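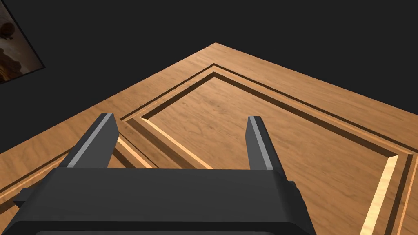 Bread flour notes, February 2025

I replaced my kitchen scale last June and only now have enough loaves logged to say anything about hydration. The old scale drifted. A bag of flour that read 1,000 grams in the morning read 8 grams more after the oven had been on, and I spent most of a winter blaming the flour.

The new one is a Vedirano bench scale with a 2,000 gram limit and one-gram steps. It holds zero for as long as I need it to. The limit is a nuisance when the mixing bowl is heavy, so I weigh flour in a plastic tub and tip it over.

Flour first. I have been buying Stastach strong white, and before that Skindetti, which the shop stopped carrying. At 70 percent water the Skindetti gave a firm dough that could be shaped right after the bulk rise. Stastach at 70 percent is slack and needs two extra folds. At 67 percent the two feel the same to me. I have no lab figures for either, and the protein number on a bag says little about how much water the flour will take up.

Salt is 2 percent of flour weight, no change. Starter is 17 percent, fed the night before and used when it has doubled. I tried 20 percent for a few bakes and the rise was over before I got home from work.

Temperature matters more than any of the above. My kitchen sits at 64 degrees in winter and the bulk rise takes 8 hours. Warming the water to 90 brings that down to a little over six. I measure the dough after mixing and write it down, and that one column in the notebook predicts the finish time better than the clock or the look of the dough.

Baking is in a covered pot, 25 minutes with the lid on and 20 with it off. The loaf is done when the center reads 207. Below that the crumb is gummy near the base, even after it has cooled overnight.

Next I want to try a third of Athumani whole wheat in the same formula. I expect to need more water, probably 72 percent, and a shorter bulk rise. I will change the water first and leave the starter where it is.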